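Let the Teacher Be Slow

Posted 5 Sep 2019

Most arguments about teaching robots by demonstration are arguments about quantity. How many runs do you have, how many rooms, how many operators. I have been running demonstration sessions at Trestach long enough to have made those arguments myself, and I think we have been asking for the wrong thing. We should collect fewer runs and let the people giving them take their time.

Last October we set ourselves a goal of 700 remote-control demonstrations of one job, going through a doorway and into the next room. The operators sat at a desk and drove a simulated robot with a hand controller, watching the view from its camera. We ended up with 670 usable runs. On paper that was a success. The policy we trained on them got through the doors it had seen before and clipped the jamb on many of the ones it hadn't.

Aarti Dubey went back through the logs and found the cause in an afternoon. We had told the operators that a good run was a short run. People do what they are told. By the second week they had learned the rooms by heart, and they were steering from memory. They turned before the opening was fully in view. A person who knows the house can do that. A robot that copies the steering and has only the camera to go on learns to turn at a moment when nothing in front of it says to turn.

I don't blame the operators. So-ying Chiu, who had the best times of anyone, told me she had stopped looking at the screen for the first few seconds of every run. She was good at the job we gave her. We gave her the wrong job.

There is a school of thought that says remote control is the problem, and that we should go back to moving the arm by hand. I have some sympathy for it. When Kibet Lema shows an arm how to pull a drawer, he has his hands on it and can feel when the drawer sticks. None of that comes through a controller on a desk. But guiding by hand has a flaw of its own. The teacher stands in the room and sees with his own eyes, from his own height, with the freedom to lean over and check. The robot gets the benefit of his eyes during the lesson and loses it afterward. With remote control, at least, the teacher can be held to the same view the student will have.

That only helps if the teacher uses the view. A doorway looked at from an angle is a hard thing to read. The door takes up a lot of the picture, the wall takes up a lot too, and the part that matters is the strip between them.
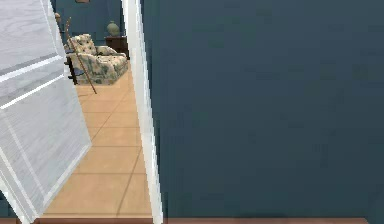 The next room, seen past an open door in the simulator.

An operator who stops at a point like this and corrects the heading is giving the robot something worth copying. Under our old rules that pause was counted against her.

So we changed the rules. There is no clock on the screen now. Operators get a room they haven't driven before, and they don't do the same one more than 2 times. If they are unsure, they stop, and the stop stays in the recording. Jeptoo Were objected that we would be teaching the robot to hesitate, and she was partly right. The first policy we trained this way stood still far too often. We cut the longest pauses and kept the short ones, and it got better. I would still take a robot that waits at a door over one that hits it.

The cost is real. A session that used to give us a full set now gives us 13 runs, and the people who pay for the sessions notice. My answer is that the old runs were cheap because they had the looking taken out of them, and the looking was the part we needed. If a budget has to be cut, cut the number of demonstrations before you cut the time allowed for each one.

I would also like to see the operators' names go on the work. Driving a robot well enough for it to learn from you is a skill, and we treat it like data entry. The people who do it know which doors are difficult long before the error charts show it. We could start by asking them.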